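4.2 Rules for recording with the hand-held gripper

In the first weeks our group had no written rules, and the recordings from Vomville and Dreltstead were difficult to compare. In January we wrote a short list, and all students in the project had to follow it. It is based on the lab guide from the Söderlund course, but we changed some points for work in private homes.

Before recording, the student checks that the screws at the joints are tight and the finger pads are clean. The jaws must be open at the start, and both finger tips must be visible to the camera. Soft objects such as blankets and clothes are placed on a clean floor. Packages with a printed name may stay, but letters, family photos and screens with personal data must be removed. A window may be in view if no person can be recognized through it.

One recording contains one task only. If the student makes a mistake, the recording is kept and marked as failed. We discussed this point for a long time, and the Mastau group deletes such recordings.

With these rules we checked 1,647 recordings and rejected 41. In 9 of them personal data was visible. The other rejected ones had a wrong start position or more than one task. For the next version we want to add a rule on light, as rooms with large windows are not covered by the present list.

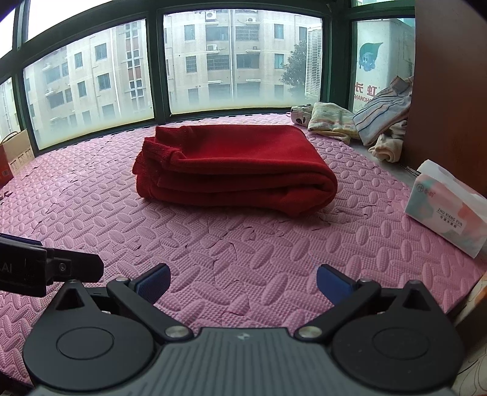
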